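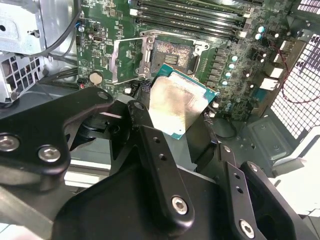

Old Desktops, Opened Up
Gallery page, posted Dec 23, 2025

Every few months a friend forwards me another guide claiming that an old desktop can be made "like new" with a can of air, a tube of paste and a free afternoon. I have opened enough of them to have my doubts. A clean computer is a clean computer. It runs at the speed it always did, and if it was slow because of a worn-out hard drive, the processor can be polished till you see your face in it and you will still be waiting for the desktop to load.

This page is for the insides. I keep the captions short and put the grumbling at the bottom, where you can skip it.

Processor and open socket
The metal top still has a dull, brownish smear of old thermal paste on it. Load plate up, contacts exposed, and something gray and dusty-looking across the socket that I wouldn't want to press a chip down on.
Black memory slots along the top of a green board, white latches at the ends.

Notes

On thermal paste. The Derneo tube I bought in August promised a drop of "up to" so many degrees, and "up to" is doing most of the work there. I tried it on three machines. One ran cooler, and that one had a heatsink clip that wasn't seated when I got it, so I credit the clip. The other two I couldn't tell apart from before. Any fresh paste beats a dried-out layer, I'll grant that much. I don't believe the expensive stuff beats the cheap stuff by enough to notice in a family computer.

On wiping. Alcohol and a lint-free cloth, and go easy near the edges. Rultau sells a cleaning kit with two numbered bottles. The second bottle is supposed to "prepare the surface." For what, the leaflet doesn't say.

On sockets. Leave the contacts alone if you can. I've read advice to go over them with a soft toothbrush, written by people who seem never to have bent one. Gentle air from a distance, then look again under a good light. If there's a bent contact, you can try a fine needle, but price a used board first.

On what it's worth. The Barrios store near me wanted nearly $200 for a full "restoration" of a tower I could have replaced for $80, used, with more memory in it. They may do careful work. I asked what was included and got the word "optimization" twice.

On upgrades. A faster chip for an old socket sounds like a bargain until you find out whether the board's firmware knows what it is. Check the board maker's support list before you buy. Sellers will write "compatible" under anything that fits in the hole. Gunden, where I got my last one, had three different answers on the same listing.

Corrections are welcome if you have before and after temperatures, same room, same load. "It feels snappier" goes in the other folder.

Back to all galleries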